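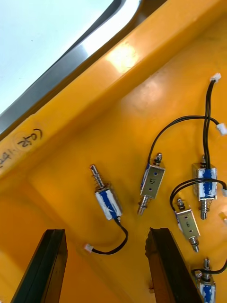
Threads > Shop Talk > Raluca Grecu

OK so my brother-in-law asked me at dinner Saturday whether robots can do the dishes yet, and I gave him such a long answer that he got up and did the dishes. You all get the rest of it. Sorry in advance!

Background for new folks: I spend my days at Hodmont, a small shop where we build and fix control panels and little actuator assemblies. Solenoids, springs, wire pairs, white plastic connectors, blue tape on everything. My desk drawer at home is full of the same stuff.

People always assume shop-floor work is the easy half. Same parts every day, good lighting, no toddlers. And yes, if you bolt every part in a fixture and never change the product, a machine will happily do it all night. We have a press that's been doing one thing since before I was hired.

But our jobs come in batches of 21, or 60 if we're lucky, and then the customer moves a bracket. So now your fixture is scrap and I'm back to doing it by hand.

Let's talk about wires. A solenoid is a nice honest block of metal, two flat sides, you can pinch it and it stays pinched. The wires coming off it go wherever they feel like. One loops left, the next one takes a giant curve across its neighbor, and the connector ends up somewhere you didn't leave it.

I can pick a connector out of that mess while talking about lunch. For a two-finger gripper it's a whole project. Which wire is on top? Whose connector is this? If I pull, what else comes with it?

And shiny plungers! Steel rod, coil spring, glare off a glossy yellow panel. I squint and tilt my head. Half the trouble with automating small parts is that the small parts are basically tiny mirrors.

My friends at Onu do the research side and they're much more cheerful than I am. Their count in July was 791 tries at plugging in a small connector, and they were thrilled with how it was going. I asked how many of those had a tangled wire and the subject got changed to coffee lol

To be fair to them, it really is getting better. Four years ago I'd have said no way to anything with a loose wire on it. Now I say "maybe, if somebody lays it out first." Laying it out first is a big chunk of my job, so I'm not packing up my bench.

One thing I'd love to hand over tomorrow: sorting. We write on parts with a marker, a 5 here, a 6 there, a location code on the panel. Everybody's handwriting is different and mine is the worst. A camera that reads my sixes and puts the parts in the right bin? Take my money.

Home is harder, I think. Elolora (the apartment building, not a person, I get asked) has a floor-washing machine in the lobby and it's great in the lobby. I would pay to watch it meet my hallway. Shoes, a leash, one mystery sock.

Dishes: plates in a rack, sure, pretty close. The pan with the egg on it, no. Laundry: it can fold a towel if you have all evening. Fitted sheets, I can't do those either so I'm not judging.

Somebody asked if I'd trust one with a screwdriver. On a big screw with a clear path, yes. On a little nut at the end of a threaded shaft with a spring trying to leave the building, no, and I barely trust me.

Panolcombe folks, I know you're running an arm on your packing line and I want details. What does it drop? Does anyone have to stand next to it? Reply or message me, I read everything after 8 or so when the kid's asleep.

Contact | © Raluca Grecu | Back to top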